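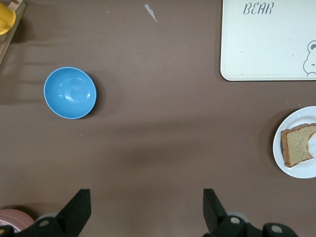
Figure 1. Light-blue bowl, white plate and tray with the word "BEAR", on a brown table.

Unit 4: Setting the table and the history of the shared meal
Course handout, Food and Household in Everyday History
Teacher: Inês Patrício

What this unit covers
In Unit 3 we spoke about the kitchen and the fire. Now we move to the place where people eat. The main question is simple: when did each person at the table get a plate of their own? Please read the handout before the seminar and bring your notes on the Sadine reading, pages 38 to 46.

4.1 One dish for many
In much of medieval Europe it was normal that two or more people ate from the same dish. Soup was taken from a common bowl with a spoon, and meat was cut with a personal knife which the guest often brought along. In front of the eater there could be a trencher, a thick slice of old bread. It took up the sauce, and afterwards it could be eaten or given to the poor. Wooden trenchers, square or round, came into use later, and some had a small hollow for salt.

Sharing a dish had its rules. Books of manners told the reader to wipe the spoon, not to put back a piece already bitten, and to wait for older persons. We should read such books with care. A rule which is repeated many times tells us that many people did not follow it.

4.2 The own plate
The change to individual plates was slow and did not come to all houses at the same time. Rich households had pewter or silver first. Glazed earthenware became cheaper in the seventeenth and eighteenth centuries, and then also families of the middle kind could own a set. In the household list from Cukurberg, which we use as our case, there are 10 plates but only two bowls. Compare this with the older list from the farm Stanciu, where bowls are named and plates are not. What can be the reason? Think about the food as well as about the money.

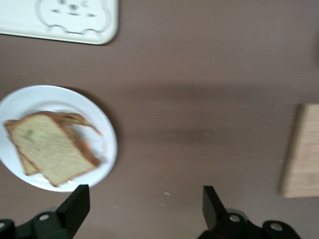

Figure 2. Corner of a white tray with rounded corners and an animal face in thin grey lines.

4.3 Decoration and children
Pictures on tableware are old. Plates with letters, proverbs and animals were made for children in large numbers in nineteenth-century Britain, and many of them had a moral text. Hjalti Dalsgaard writes in his article (course reader, page 144) that the moral text became shorter with time and the animal became bigger. He sees in this a new idea of childhood. I find his argument good, but his material is mostly from towns.

4.4 Words to know
Trencher: a slice of bread or a flat piece of wood used to eat from.
Pewter: a metal mixed mainly from tin.
Inventory: a list of the goods in a house, often made after a death.

Homework
Write one page on the Zitutmont inventory. Say which objects were for one person and which were for sharing, and mark clearly where you are not sure. Hand it in before the June seminar, on paper.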